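Roltier Wrist Capture Kit

Lirkiteck / Data collection / Wrist-mounted

Part no. RWC-832
In stock, ships from our workshop

The Roltier is a two-finger gripper with a small colour camera tucked in at the wrist, sold as a matched set for teams recording manipulation demonstrations. It bolts on, plugs in with one cable, and saves every frame alongside the finger position and arm pose that go with it. We've been using it daily in our own lab for over a year and we're still finding new jobs for it!

Why the wrist view matters

An overhead camera is great for layout, but the moment the hand comes down over a small object, the fingers hide the part you care about. From the wrist you see the grip itself: where the fingertips meet the object, which way it leans, how far it sticks out past the pads. A policy trained with that view has something to work with in the last few centimetres, and that's where most of our early pick-and-place attempts used to go wrong.

The camera sits fixed relative to the fingers, so they always appear at the bottom of the picture in the same spot. You calibrate once after mounting and can leave it alone until you change the fingers.

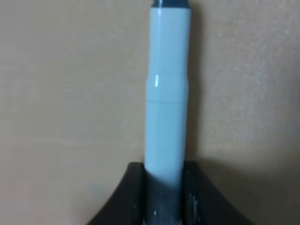

Wrist view: light blue marker or pen held upright between the standard black fingers.

Slim, glossy cylinders are one of our favourite test objects. They roll, they throw highlights, and they're easy to pinch a few degrees off vertical. If your operators can record clean episodes with a handful of stationery, they're well on their way to cutlery, tubes and hand tools.

Recording a set

Dilani Gunawardena, our applications lead, put together the starter routine that comes with the kit. Each episode begins from a home pose, covers one grasp and one placement, and ends with the fingers open. The operator taps the foot pedal to keep the episode or holds it to bin it. Binned episodes go to a separate folder, and we'd encourage you to hang on to them (failed grasps are really useful for training a success detector).

Move the object between episodes, and turn it as well. Swap the background now and then, and shift your lamp to the other side of the bench halfway through. Our Fanaser software shows a running map of start positions so you can see which corner of the workspace has been neglected.

What's in the box

Gripper body with standard matte black fingers
Wrist camera and bracket, fitted and focused
Combined power and data cable
Foot pedal
Hex keys and spare fasteners
Fanaser licence for one workstation
Sample set of 817 tabletop episodes, with the object list

Good to know

The camera is fixed-focus, so objects very close to the lens will look a touch soft. Wipe the finger pads with a damp cloth at the end of the day; scuffs on the black finish are cosmetic. The bracket fits most common tool flanges, and an adapter plate is available for older Kanagaratnam arms.

Finger pads are rated for 2000 hours of use. Replacements are sold in pairs.

Questions about mounting or file formats? Yevdokiia Tkachuk on our support desk is happy to look over your setup before you order. Call extension 3673 or use the enquiry form.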